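Speaker notes, Rultville Public Library evening talk, 26 Jul 2008
"Write It Down: Keeping a Household Diary for a Whole Year"

(Wait for the stragglers. Water on the left, clicker on the right. Slow down, you always rush the first page.)

Hi everybody, thanks for coming out in this heat. I'm going to talk tonight about keeping a diary, and before anybody sneaks out the back, I don't mean the kind with a lock on it. I mean the dull kind. What we ate, who called, what the car did this time, what the weather was like. My grandmother kept one in Nistthorpe for most of her married life and I now own every volume, which my husband will tell you is a mixed blessing because they take up the entire hall closet.

I want to start by reading you one of hers. It's from January and it goes, in full: "Cold. Beans. Walter's boots came apart on the church steps. Wrote to Edie." (Pause, let them laugh.) I love that entry so much! I know more about that day than I know about most of my own twenties.

So a few years back I decided I'd do it too, 365 days, no skipping. I skipped. I made it 10 days the first time and then we had company and I just forgot the thing existed. If you've done this, and I can see some of you have, you know the feeling of opening the book and finding that big white gap.
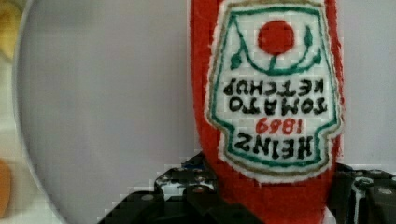

What got me going again was Bernadette Mercado, who a lot of you know from the front desk here. She told me to stop trying to catch up. Leave the gap, put today's date, start writing. I'd been sitting there trying to remember what I did on some afternoon three weeks earlier and of course I couldn't, so I was making it up, and a made-up diary is no use to anyone.

(Hold up the brown notebook. Pass it around if the group's small.)

Okay, notebooks. People always ask. I use a plain one with 200 pages, stitched, lines not too close together. I've had the fancy kind and I was scared to write in it. I wrote in it like I was being graded. Buy something you'd be willing to set a coffee cup on.

Pen or pencil? Pen, please. My grandmother switched to pencil for a stretch and it's rubbed down to silver now, I have to tilt the page at the window to read it. I've been typing those up first.

Now, what goes in. I tell people to write down what things cost. I know, it's boring, but go home and try to remember what you paid for a haircut when you were in high school. Write down food. Write down names, and I mean last names too, because "Jim came by" is no help at all when there were four Jims on the street. 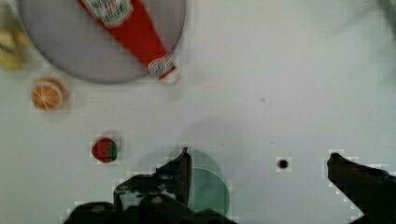 The other thing I'd put in is whatever you said out loud. We had a running argument at our house one summer over whether you could call soup a drink. I wrote down both sides. My son read it last Thanksgiving and the whole thing started up again right there at the table, same two teams. You can't buy that.

(If running long, skip the next bit and go to Jalen.)

There are things I leave out. I don't write when I'm mad. I did once, two full pages about my sister-in-law, and I ended up cutting them out with the kitchen scissors. You can still see the stubs. So now if I'm steaming I put down "cross today" and go to bed. She knows about the stubs, by the way. She's fine with it. She's in the third row.

Jalen Ridgeway asked me at the last one of these whether he could keep his on the computer. Sure you can! I'm not the diary police. But print it out now and then. I typed one whole spring on our old machine, and then the machine died and took the spring with it.

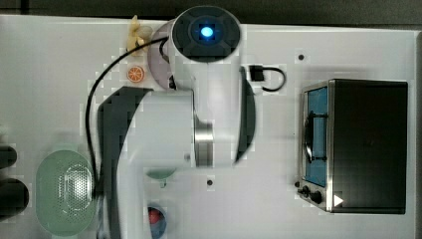

Let me say something about when to do it. I'm a morning person, so I write up yesterday with my first cup of coffee. My grandmother did hers at night, and you can tell, because her handwriting slides downhill by the last line. Pick the time you're already sitting down. It's five minutes, and if it takes twenty you're writing too much and you'll quit by March like I did.

As of this morning I'm on entry 1025, gaps and all. It says "Hot. Nervous about talk. Ironed the blue shirt, wore the green."

(Questions. Repeat each one back for the folks by the fan. If they ask about storing old volumes: cool closet, off the floor, no rubber bands, no tape. Sign-up sheet for the Carnegie room session is on the table by the door. Remember to get the brown notebook back!!)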